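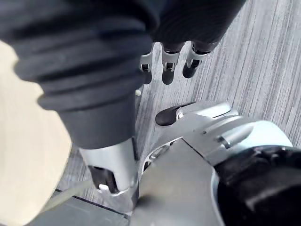
4.3 Fitting and Adjusting the Arm Sleeves

This section applies to the Janenow two-arm kit with fabric sleeves and multi-finger hands. Complete section 4.2 (Hand Mounting) before starting. Both hands must be bolted to their wrist flanges, and the hand cables must be connected and strain-relieved.

Sleeves are supplied in pairs. The size is printed on the inside of the upper hem. Do not mix sizes on one robot, even if the arms appear to take either.

CAUTION: Press the emergency stop and switch off the main supply before handling the sleeves. The arms can settle under their own weight when the brakes are released. Keep hands clear of the elbow joint.

Tools required
2 mm hex key (supplied)
Soft cloth
Cuff gauge (supplied, in the bag with the spare fingertip pads)

Fitting the sleeve

1. Move the arm to the service position using the pendant. Wait for the brake indicator to turn solid, then switch off the main supply.

2. Wipe the forearm and wrist housing with a dry cloth. Do not use solvent on the housing or on the fingertip pads.

3. Close the fingers by hand until they are slightly curled. Do not force a finger past the point where resistance is felt.

4. Turn the cuff back on itself and pass the sleeve over the hand, thumb first. If the fabric catches on a fingertip pad, back it off and start again. Pulling through a catch can lift the edge of the pad.

5. Draw the sleeve up the forearm to the elbow. Leave the fabric gathered in even folds above the wrist. The folds supply the slack needed when the elbow extends.

6. Turn the cuff down so that it sits on the wrist housing. Check the gap between the cuff and the first seam of the hand with the cuff gauge. The gauge must slide in without bending the cuff.

7. Tighten the cuff screw with the 2 mm hex key until the cuff no longer rotates by hand. Do not overtighten.

8. Secure the upper hem to the shoulder ring as shown on the label inside the ring.

9. Repeat for the second arm.

NOTE: Sleeves for software release 134 and later have a longer upper section. Earlier sleeves can still be used, but elbow travel must be limited in the pendant menu (Arms > Limits > Sleeve type A).

Range check

1. Clear the floor and any furniture from the reach of both arms.

2. Switch on the main supply and release the emergency stop. Select Arms > Sleeve check. The arms move at reduced speed through the full elbow and wrist range.

3. Watch the cuff at each wrist. It must not slide over the finger joints or the openings in the hand housing at any point.

4. If the cuff rides down onto the hand, stop the check, switch off, and repeat steps 5 to 7 above.

5. If the folds are pulled flat before the elbow is fully extended, the sleeve is one size too small. Contact Droneo for an exchange.

CAUTION: Fabric drawn into a finger joint will trip the hand current limit and raise fault 400. Do not clear the fault and continue. Switch off and free the fabric by hand.

Inspection interval

Check the sleeves and cuffs every 200 operating hours. Replace a sleeve that is torn, frayed at the cuff, or stiff with dirt. Record the replacement on the service card.

Spare sleeves, cuffs and gauges are stocked at the Clerthorpe depot. Quote the serial number of the arm, not that of the hand.

Section revised August 5, 2025. Checked by Mahnaz Jalali.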